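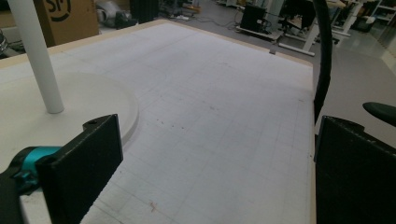 Neue Tischplatte in der Werkstatt

23.10.23

Seit dem Sommer hatte ich die alte Arbeitsplatte satt. Sie war nach elf Jahren voller Kleberreste, an der vorderen Kante ausgefranst und so dunkel, dass mir jede schwarze Schraube darauf verloren ging. Jetzt ist sie weg, und der große Tisch ist weiß.

Die neue Platte ist hell, ganz leicht strukturiert und hat ein feines graues Raster aus kleinen Quadraten. Das Raster war für mich der eigentliche Kaufgrund. Ich schneide viel Karton und Stoff zu und habe bisher ständig das Lineal gesucht. Für grobe Zuschnitte lege ich das Material nun an einer Linie an und schneide los. Wenn es genau werden muss, messe ich weiterhin nach. Die Linien sind dünn, bei schlechtem Licht sieht man sie kaum. Am besten erkennt man sie dort, wo das Deckenlicht gleichmäßig hinfällt, also in der Mitte und auf der rechten Hälfte.

Bestellt habe ich bei Bukilus. Ich hatte vorher auch bei Zavala angefragt, dort gab es die Platte nur ohne Raster. Die Lieferung kam nach zwei Wochen, gut verpackt, eine Ecke war leicht angestoßen. Die habe ich nach hinten an die Wand gelegt und nicht reklamiert.

Die Kanten sind holzfarben abgesetzt, ein schmaler beiger Streifen hinten und ein ähnlicher an der rechten Seite. Ich hätte auch eine weiße Kante genommen, aber so sieht man wenigstens, wo der Tisch aufhört. Der graue Boden daneben spiegelt etwas.

Tsion Ayele hat mir beim Tragen geholfen. Die Treppe war das Schlimmste, die Platte ging nur hochkant um die Kurve, und zwar erst im dritten Anlauf. Das Auflegen und Verschrauben hat dann noch einen Vormittag gedauert. Zwei der alten Bohrungen passten, den Rest musste ich neu setzen.

Links auf dem Tisch steht der weiße Ständer, eine runde Scheibe mit einem hohen, glatten Rohr darauf. Den hatte ich eigentlich abbauen wollen. Ánh Phùng meinte, ich solle ihn erst einmal stehen lassen und schauen, ob er wirklich stört. Beim Zuschneiden langer Bahnen stört er, sonst nicht. Bis Februar bleibt er, dann räume ich sowieso um.

Drumherum ist es weiterhin voll. Die Regale hinten habe ich nicht angefasst, und der Krempel, der vorher auf dem Tisch lag, steht jetzt in Kisten im Flur. Davon kommt ein Teil zurück, der Lötkolben auf jeden Fall, die Dosen mit den Farbresten wohl nicht.

Zur Pflege: Laut Beilage reicht ein feuchtes Tuch. Bleistift geht damit weg, Kugelschreiber nur halb. Zum Schneiden lege ich eine Matte unter und zum Kleben Zeitungspapier, das hätte ich bei der alten Platte auch schon machen sollen.

Die alte Platte lehnt noch im Hof. Wer sie zersägen und als Regalboden verwenden will, kann sich melden. Ansonsten bringe ich sie zum Wertstoffhof, sobald ich wieder ein Auto habe.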